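Tooth Nineteen

Four minutes late. Loubna Zaki ran the last block with one hand over her jaw, like that would hold the thing in.

Rikano Dental, second floor, over the shoe place. No elevator. Of course no elevator.

"Kanagaratnam?" the receptionist said.

"Zaki."

"Oh. She's after you. Sit, sit."
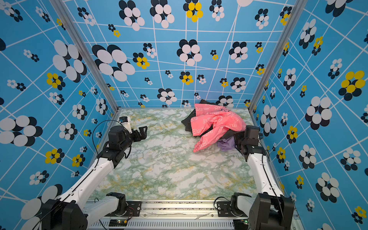 She didn't sit. Sitting made it throb. It was tooth 19, lower left, the one Dr. Imine had wanted to crown back in Ostness for more money than her car was worth. She'd said she would think about it. She'd thought about it for 16 months, mostly at night, mostly with clove oil.

The drill started up behind the door. Stopped. Someone laughed, which was teh worst part.

"It's 400 for the crown," the receptionist said, not looking up. "If theres enough tooth left."

"And if there isn't?"

"Then it's less."
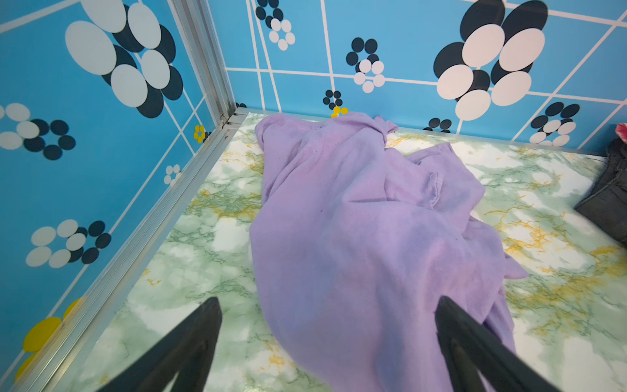

Her phone buzzed. Her mother. Did you go in yet. Then again: are you hiding on the stairs.

She typed no. Looked at the stairs. Nice wide stairs, good railing. She could be down on the street before anyone got up.

The door opened. Mask, gloves, kind eyes, a paper bib already unfolded.

"Loubna? Which side?"

She pointed. Then she went in.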